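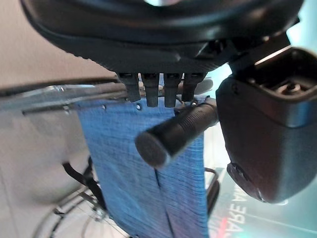 Week 6 notes, textile care and fiber ID (L. Kongkaew)

Last time: plant fibers. Today animal + synthetics, then blends if theres time. Reading is the Donard packet, pp. 39 to the end of the chapter. Skip the dye section, we do that in September with the other group.

Wool
Protein fiber, scales on the surface. Heat + moisture + rubbing = felting. Can't undo it. Cool water, mild soap, no wringing, dry flat.
Merino is finer, still wool, same rules.
Bleach: never chlorine. Dissolves it. (This is also a test, see below.)

Silk
Also protein, smooth filament, no scales so no felting. Weak when wet. Sweat and sunlight both bad for it. Press on the back side, low.

Polyester
Hardly takes up water, dries fast, holds onto oil. That's why gym shirts smell after a wash. Pretreat collars. Too hot in the dryer and creases set for good.

Nylon
Stronger than poly when you rub it, worse in sun. Picks up color from other things in the load, wash whites seperately.

Acrylic
Looks like wool, pills like crazy. Hot iron will flatten it and it stays flat.

Burn test, quick version
Cotton: burns fast, paper smell, soft gray ash
Wool/silk: curls away, burnt hair smell, crushable black bead
Poly: melts, black smoke, hard bead
Nylon: melts, hard bead, usually tan or gray
Tweezers, metal tray, water next to you. Snip from a seam allowance, not the hem!! Blends give you mixed results, don't guess from the burn alone.

Blends
Wash for the fussiest fiber in the mix. Cotton/poly = treat as poly for heat. Wool/nylon socks = treat as wool.
Label lists fibers by weight, biggest first.

Iron settings: low for acrylic and nylon, medium for poly, high for cotton and linen. Wool is medium w/ a press cloth.

To do: swatch sheet, 6 swatches, labeled, one line each on how you identifed it. Staple the snips, don't glue, glue messes up the burn. Hand in at room 130 before 4 pm. Anything later goes in my mailbox.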